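Home Gallery Bench Nights Parts Wanted Links Contact

Old towers, opened up - gallery from the December bench night

Quick page this time, sorry, it's past 11 and I want it up before I forget what was what. Same room as before, same long bench, same terrible coffee. Side panels off, coolers off, look at the state of the paste, decide what stays and what goes for scrap. We had more machines than bench space so a few sat under the table till after the break.

For anyone new. Itus is the parts list, Clasis is the shelf where the finished ones wait. If a machine isn't on Itus yet, please don't strip it. Maureen Mottram has the login if you need something added.

Most of what came in was office stuff. Desktop towers, green boards, four memory slots, power supply with more dust in it than fan. Boring machines but good ones to learn on, everything is where you expect and the screws mostly come out. Jae-hoon Seol brought the good driver set again, thank you, the magnetic one is missing a bit so check your pockets.

Order of work went like this, for those who asked on the list:
Power off, cable out, hold the button a few seconds.
Panel off, photograph the cables before you touch them. All of them. Yes the little ones.
Memory out, into the tray, label on the tray.
Cooler off. Turn it a little first, side to side, don't yank. If it won't turn, leave it and get someone.
Lever, frame, processor. Straight up, by the edges, nothing dragged.
Paste off with a lint free cloth and the alcohol. Small amount. Then again.
Socket cover on if we've got one that fits.

We ran short of socket covers. We always run short of socket covers. I've asked for more, Yeo sell them in bags but the smallest bag is 400 and we do not need 400. If anyone wants to split one let me know.

Sockets and paste, close up. Memory slots empty on both of these.

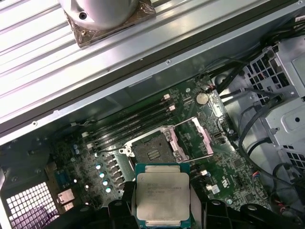

Socket open, frame flipped back, gold contacts showing. Nothing should touch that grid, not a sleeve, not a cloth. Coin cell still in its holder up at the top right. Shiny round cooler block on its coppery plate, parked up on the ridged panel.

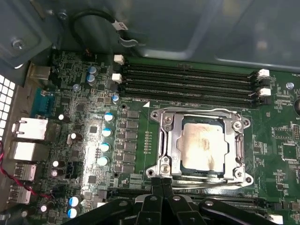

Processor in, frame around it, and a good smear of old paste right across the heat spreader. Blotchy, beige, classic. DIMM0_CPU printed under the memory slots if you're trying to match boards.

Gwilym Powell wrote in to say he'd scrape the worst of the old paste off with a plastic card first, before any alcohol goes near it, and do it with the processor still clamped in its frame so there's less chance of dropping the thing on its way to the cloth. He wipes from the rim in to the middle. Going the other way just pushes the muck out over the edge, he says, and then you're poking at it with a cotton bud for half an hour. He also wants it known that a coffee filter beats the cloths we buy, no fluff at all, and a pack costs next to nothing.

OK, fair, I like the card idea. Not sold on the coffee filters but we'll put some on the bench next time and people can pick. I'd still want the processor out for the final clean - you can't get at the sides properly with the frame down, and old paste does creep. So card first in the frame, then out, then the last wipe. I'll change the sheet.

Couple of other things while I'm here.

Coin cells. Please test before you bin them. There's a meter in the top drawer now, the yellow one. Anything reading under 2 volts goes straight in the battery tub, anything in between gets a sticker and we argue about it later. Tape over the flat side before it goes in the tub.

Memory. The trays got mixed up after the break, my fault, I moved them to make room for the kettle. If your tower is short a stick, look in the tray marked Josus before you panic. Seidu Asante has offered to go thru the whole lot and test every stick overnight on his own machine, which is very kind and I've said yes before he changes his mind.

Screws. The lid of the long M3 box is broken again. Someone has held it on with an elastic band and it does work.

Dust. Outside door, short bursts, hold the fan blades still with a finger so they don't spin up. And away from the bikes please, there were complaints.

For the scrap pile we're keeping the cases if the panels are straight. Bent ones go. Loose heatsinks go in the metal crate, aluminum and copper apart if you can get them apart, together if you can't. Don't fight with it.

Old gallery pages are still up but the thumbnails are broken on some of them. I know. The whole site has 2,000 pictures on it and I'm not re-linking them by hand, so they'll get fixed when I find the script I used last time.

Next bench night is same place, doors at 7. Room for 14 at the bench if people share drivers. Bring a towel or a mat to work on if you have one, and something to put your screws in - egg boxes are great. Towers that need a second look are on the lower shelf with a note taped on top, please read the note and dont just start pulling cables.

More pictures when I get the other card to read.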